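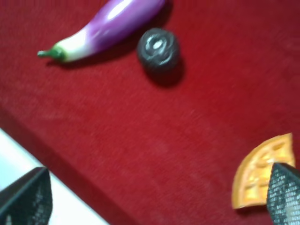
So I spent all of Tuesday on the segmentation step again, and I think I finally like it!

Quick recap if you skipped the last post: Hullik is my little pick planner. It gets a wrist view, splits it into blobs, and hands each blob to the grasp scorer. The trouble was shadows. On red cloth the shadow under the eggplant kept coming back as part of the eggplant, so the grasp center slid down and to the right (every single time, grr). And the small dark round one was worse, because it and its shadow are both so dark that the mask came out as one long smudge.

Omar Nseir told me to stop fiddling with brightness thresholds and look at hue first. He was right, of course. Shadowed red is still red, it just gets darker, so now anything close to the cloth hue gets tossed before the blob step even runs. The eggplant and the orange wedge come out lovely. The dark one has hardly any hue to speak of, so it gets its own pass with a local edge check, and that part is still kind of ugly code.

I reran the 257 saved views from Kornbridge. The old version gave me 210 usable mask sets, the new one only flubs 12 views. Most of those 12 have a fingertip overlapping a toy, like the wedge up there, and the mask loses a corner. I'm masking the fingers out from the joint angles now, but the timestamps don't line up yet and the finger mask lags when the wrist moves fast.

Next up is fixing that lag, then white cloth, where I fully expect the shiny highlights to bite me.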